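Planeamento e compra de equipamento para o projeto Gistel
Relatório de projeto, unidade curricular de Projeto em Automação

Tempo de leitura: 5 min

1. Ponto de partida

O projeto Gistel recolhe demonstrações de tarefas domésticas com pinças manuais, para treinar depois um braço robótico. O nosso grupo não ficou com a parte do treino. Ficámos com a lista de equipamento, os orçamentos, as encomendas e a preparação do local de recolha. O orçamento atribuído foi de 438 euros e tinha de chegar para tudo o que o departamento não pudesse emprestar. O computador, as impressoras 3D e o braço já existiam e ficaram fora das contas.

O prazo também estava fixado. Tínhamos 9 semanas desde a aprovação da proposta até à entrega do local pronto a usar, com data limite a 30 de agosto. Como uma parte desse tempo caía em julho, quando vários fornecedores trabalham com horário reduzido, decidimos pedir todos os orçamentos logo na primeira semana.

2. Levantamento de necessidades

Começámos pelas tarefas e só depois passámos ao material. A tarefa principal é arrumar objetos num armário com porta e prateleira: pegar no objeto, levá-lo até ao armário e pousá-lo. Daqui saíram quatro grupos de compra — pinças, marcadores visuais, mobiliário e objetos para manipular.

A primeira versão da lista tinha três pinças. Reduzimos para 2, uma em uso e outra de reserva. Com uma terceira pinça seria preciso mais uma câmara, e a câmara era o artigo mais caro de toda a lista. A recolha é feita por uma pessoa de cada vez, portanto a terceira pinça ficaria na gaveta durante quase todo o projeto.

Quanto ao mobiliário, a primeira ideia foi usar uma estante aberta que já estava no laboratório. Foi rejeitada na reunião de acompanhamento, porque a tarefa pede uma porta e a estante não tem. Passámos a procurar armários pequenos, com prateleira a meia altura, que pudessem ficar diretamente no chão e ser deslocados por uma só pessoa.

3. Pedidos de orçamento

Pedimos orçamento à Brolter e à Vernel para as peças mecânicas das pinças, incluindo guias, parafusos e material para os dedos. A Brolter respondeu primeiro e tinha tudo em armazém. A Vernel era mais barata nas guias, mas exigia uma quantidade mínima superior à que precisávamos e cobrava o transporte à parte. Somando o transporte, a diferença entre as duas propostas deixava de justificar a espera. Encomendámos à Brolter.

O armário e os objetos vieram da Abdelaziz, uma loja de artigos em segunda mão perto do campus. Não foi a escolha inicial. Tínhamos reservado uma verba maior para mobiliário novo, e a visita à loja permitiu passar parte desse dinheiro para a câmara. O inconveniente é que não há garantia nem possibilidade de repetir a compra: se o armário se estragar, será difícil encontrar outro igual. Tirámos as medidas todas e guardámo-las na pasta do projeto.

Os marcadores foram impressos por nós. A verba de 44 euros cobriu o papel, a cola, as placas de suporte e uma segunda impressão, que foi necessária por erro nosso. Na primeira, o programa ajustou a página automaticamente e os quadrados saíram com uma dimensão diferente da que estava no ficheiro de configuração. Só demos pelo erro depois de colados. Desde então medimos sempre uma folha de prova antes de imprimir o resto.

4. Escolha dos objetos

Os objetos foram o capítulo mais discutido, apesar de serem o mais barato. Uma parte do grupo queria blocos rígidos, por serem fáceis de medir e de substituir. Outra parte defendia objetos moles, mais próximos do que se encontra numa casa. Acabámos por dar prioridade aos peluches. Cedem quando são apertados, não se partem quando caem e permitem trabalhar sem ajustar a força da pinça com grande precisão.

Para os peluches definimos uma regra simples: tinham de caber entre os dedos da pinça e poder ficar de pé na prateleira. Os castanhos, de textura felpuda, cumpriam as duas condições. Um deles tem um laço castanho-escuro, que pensámos retirar e acabámos por manter. Com o laço é mais fácil identificar esse peluche ao rever as gravações.

5. Preparação do local

O local de recolha foi montado num canto com chão de madeira amarelo. De um dos lados pendurámos tecido preto, preso com molas. O tecido foi emprestado e por isso não entra no orçamento, mas deve ser contado numa réplica deste projeto. Ao lado do armário deixámos livros encostados, para que o espaço não ficasse demasiado limpo em relação a uma casa normal.

A porta do armário abre para a direita e precisa de espaço livre desse lado. Este ponto devia ter ficado na lista de requisitos e não ficou. Na primeira montagem a porta batia na bancada, e foi preciso mudar tudo de posição. Perdemos uma tarde, sem custo em dinheiro.

A lente da câmara é de ângulo muito aberto e apanha também as laterais, pelo que o que está à volta do armário conta tanto como o interior. Quem planear um local semelhante deve reservar uma área maior do que a do próprio móvel.

6. Balanço da compra

As encomendas ficaram dentro da verba aprovada. O artigo que mais se afastou da previsão foi o mobiliário, para baixo, e logo a seguir a câmara, para cima. A previsão inicial não incluía consumíveis — fita, abraçadeiras, lixa, pilhas — e estes foram pagos com o que sobrou do armário. Numa próxima proposta teriam uma linha própria.

Ficam por comprar dedos de substituição para as pinças. O material atual aguenta os peluches, mas ainda não temos horas de uso suficientes para saber quando se gasta. O pedido de orçamento à Vernel continua válido e, com uma encomenda maior partilhada com outro grupo, a quantidade mínima deixaria de ser problema. A proposta para essa compra conjunta segue em anexo, com a lista de peças e as medidas do armário.
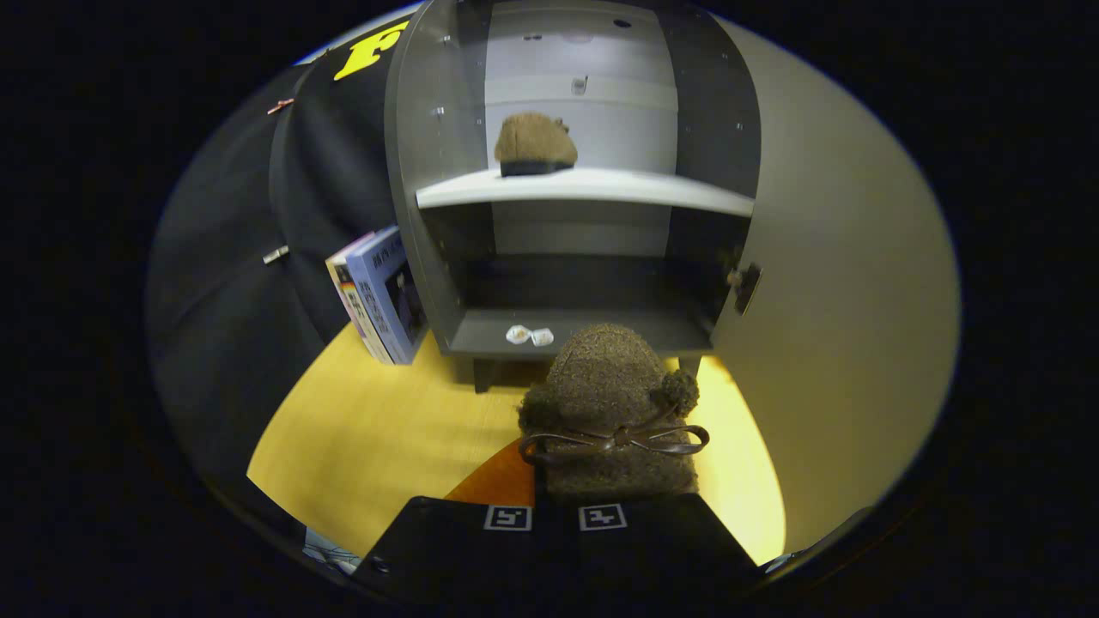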